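Two-Arm Bench Cell: Hire, Purchase and What It Really Costs to Own One

Bulirar sells and hires bench cells for light handling and assembly. We also take a fair number of them back from people who budgeted for the arms and forgot the rest. This page is meant to reduce the second kind of traffic, which is bad for our storage unit and worse for everybody's mood.

What you are buying

The Munanness cell is a pair of arms at a table, with walls on the far side and to the right, and a choice of what goes on the end of each arm. You can have two multi-fingered hands, two grippers, or one of each. People tend to arrive wanting two hands. Some of them need two hands. The rest have seen a video.

Two hands make sense when a part has to be steadied by one and worked on by the other, when it's an awkward shape, or when it will be passed across. If your job is picking up a block and putting it down elsewhere, a gripper will do it for a good deal less money and with far fewer joints to look after. 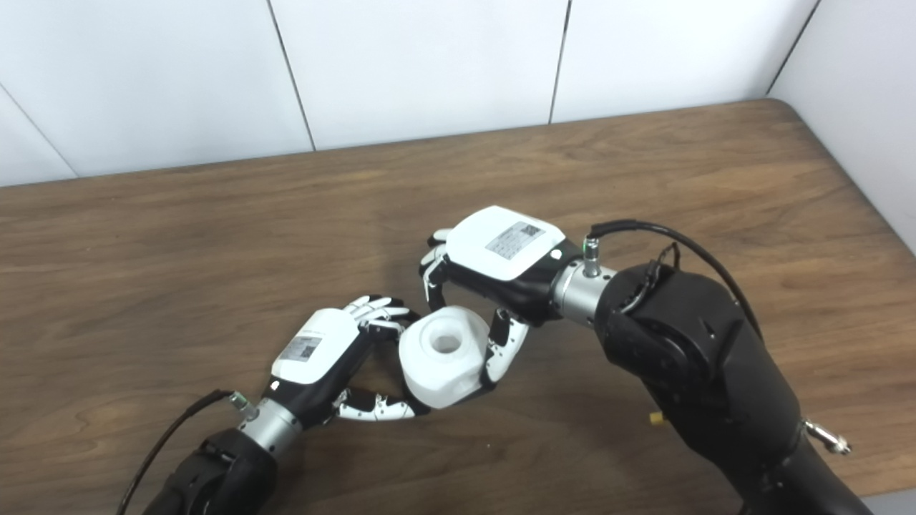 Two-handed hold on a white faceted block, table and walls as supplied.

Prices

We quote per cell, in writing, and the quote stands until the end of the month after it's issued. The headline figure covers arms, controller, table, walls and whichever end pieces you've picked. It does not cover the following, which is where budgets go to die:

Delivery and positioning. The crated cell weighs 639 kg. Please check your lift before ordering. Please then check the corridor that leads to the lift.
Power and network at the bench. Your electrician, your bill.
Part holders. Allow for at least 4 before you have one you like.
Spare fingertips. They wear out, and the sets come in one size of box, too large.
Someone's time. This is the big one, and it never appears on the purchase request.

Hire is for a minimum of three months and half of what you've paid comes off the price if you go on to buy. We are told this is generous, mainly by us.

How much table do you need?

More than you think. The standard top is 200 cm wide, and customers regularly ask for the narrow one to save a bit of floor. Two arms with hands on take up a lot of room before any work arrives, and they need somewhere to be when they aren't doing anything.

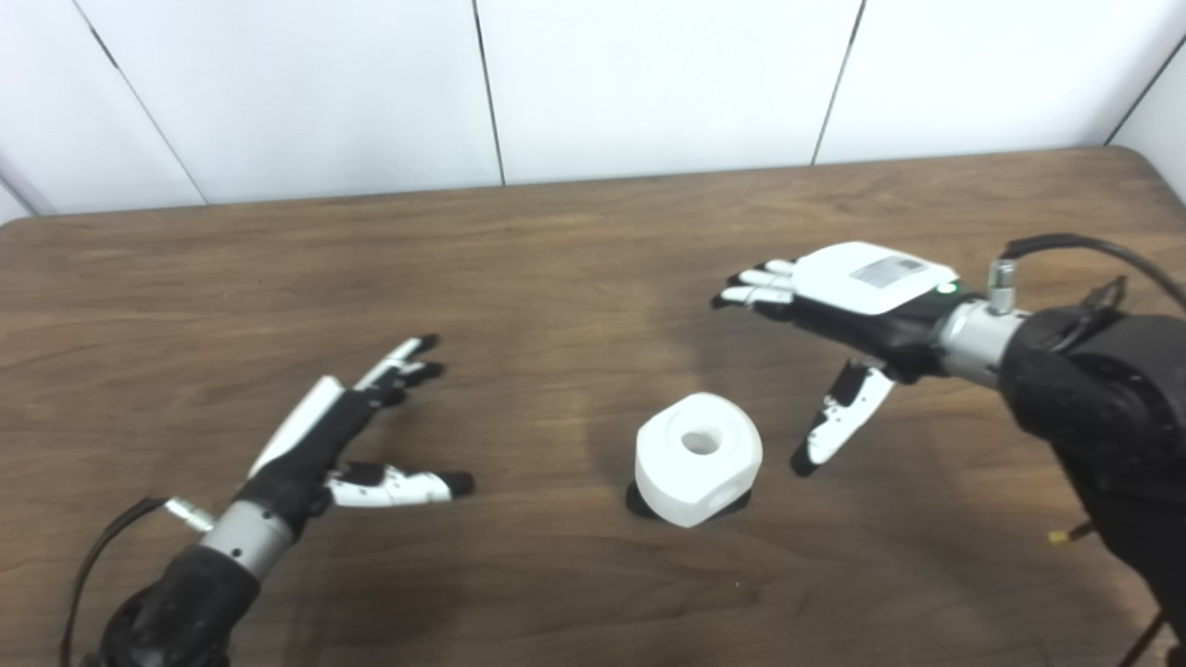
If floor space really is the sticking point, talk to us about the corner layout before you cut the width. It turns the whole cell so that the side wall sits against one of your own, and most rooms can lose a corner more easily than they can lose a strip down the middle. The Liepiņa stand, an optional extra, lifts the controller off the floor and gives you back the place where you were going to trip over it.

Mixing end pieces

The third option, one hand and one gripper, is the one we'd nudge most first-time buyers towards. It costs less than a pair of hands and lets you find out which of your jobs need fingers. Planning for it is mostly a matter of deciding who holds what.

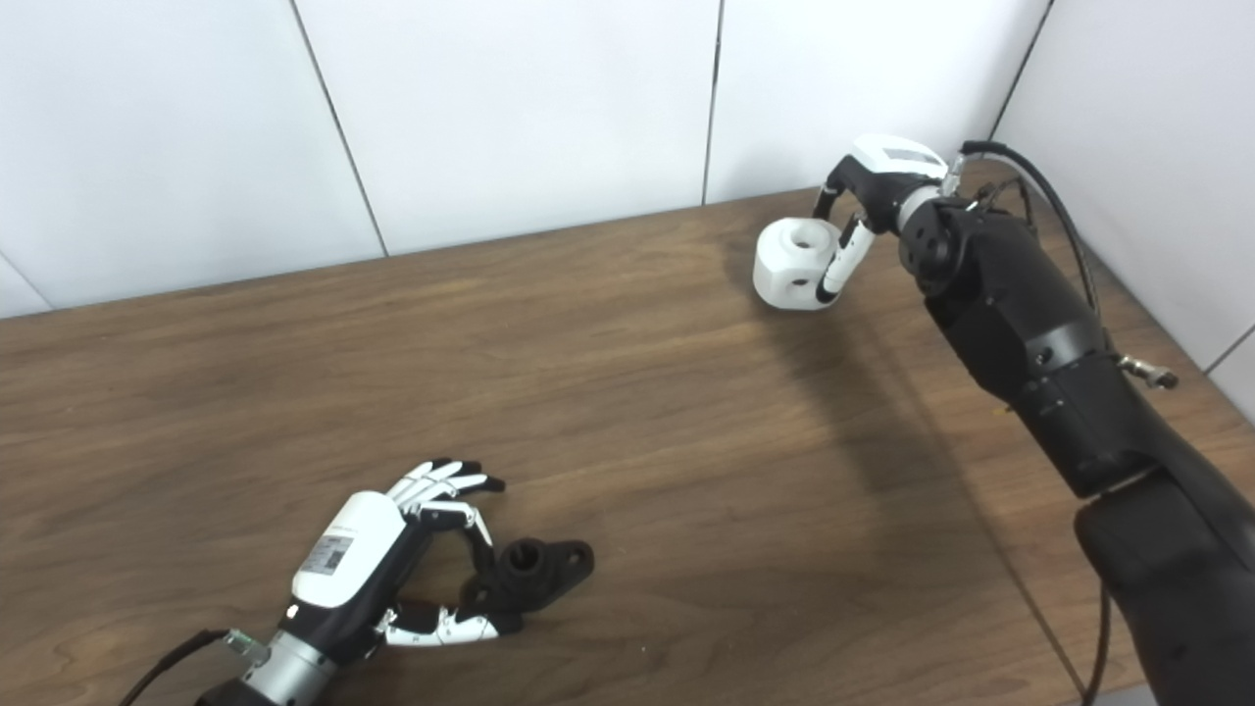
Budget for the mixed cell as two separate machines, because you'll be keeping two lots of spares and training people on both. Sort your parts by how they like to be held before you ask for a quote. A chunky block with a couple of flat-ish sides, like the white one up in the two-finger gripper, is simple gripper work. A flanged piece with an upright boss, such as the black one on the table beside the hand, is worth trying with fingers before you pay for a special set of jaws. Send us samples of both sorts if you have them. Drawings are fine too, although drawings are always better behaved.

Lead times and planning

Allow 94 days from order to a cell that is bolted down and moving. Orders placed in June tend to run into everyone's summer holidays, ours included. Cable routing is done on site, after the arms are in place, and we'd ask you not to tidy it up for us beforehand. Leave slack at the wrists. A neat cable that's too short is a new cable.

The Irkmont service plan covers one visit a year, telephone support from 8 am to 5 pm, and loan of an arm if yours has to come back to us. It doesn't cover coffee. We did look at the wording.

To ask for a quote, send us your room dimensions, your door width, a list of parts and the figure you've told your finance department. We'll need the real one eventually.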